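Starido U7 Utility Corner Cabinet, Black

Part of the Flerholm back-room range. Matching items: U7 side panel kit, Bukumo lidded bins, Honorato leveling feet.

The U7 is a low, closed cabinet for laundry rooms, storage corners and the dead space at the end of a hallway. It stands flat against a wall and carries light supplies on its top surface. The body is finished in black on all visible sides, so it can be placed with either flank exposed. It ships in one carton with the knob and feet packed separately.

Intended use

The top is rated for evenly spread household loads: detergent, folded clothes, a small basket. It is not a seat or a step. Do not place a standing fan or other top-heavy equipment on it. A fan with its own pole and base should be set on the floor to one side, with the cable routed behind the cartons or bins and not across the walking area.

The depth was chosen to line up with medium stacking cartons. In a typical back corner the cabinet takes the center of the wall, cartons go on the side away from the door, and lidded bins stand in front of the cartons where they can be pulled out. Clear containers fit best directly beside the cabinet, label side out. 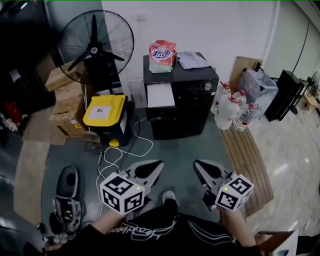

Zuleica Conceição

A black cabinet against a white wall shows dust along the top front edge sooner than a gray one. Wipe with a damp cloth and dry at once. Powdered detergent should be swept off first, as the grains will scratch the finish if rubbed. Packages of detergent can go directly on the surface when the seal is intact; opened packages need a tray or a folded towel underneath. Folded garments should be kept on the opposite side from the detergent — a split package will otherwise mark light fabrics.

Assembly and placement

1. Unpack on a soft surface. Check that the feet bag is complete before discarding the carton.
2. Fit the four leveling feet by hand. Do not use pliers.
3. Stand the cabinet in place and level it front to back, then side to side.
4. Leave a gap at the rear wide enough for a flat plug.
5. Wait 1440 minutes (one day) before loading the top if the optional adhesive pads are used.

The pads hold on sealed concrete, tile and vinyl. They do not hold on carpet or on painted floors less than a month old.

Technical data

Maximum door or flap opening: 135 degrees
Leveling range: 7 mm per foot
Recommended clearance in front: 100 cm
Floor types: hard floors only when used with pads
Indoor use only

Storage bins

Bukumo bins are sold singly, in black with a choice of lid color. Yellow is the one most often ordered for low corners, where a dark lid is easy to trip over. The lid takes a standard adhesive label. Labels applied to the top are readable from standing height; labels on the front are hidden once a second bin is placed ahead of it. Loose cables should be coiled and put inside. Adapters left at the base of a bin tend to get pinched when the bin is slid back.

Returns and parts

Replacement knobs and feet are kept in stock. Side panels are made to order and usually ship on the following Monday. Cabinets can be returned unassembled in the original carton. Units with pads already applied cannot be taken back — the residue does not come off the feet cleanly.

Parts inquiries: Suha Hijazi, Flerholm spare parts desk. Please state the model and the color of the body.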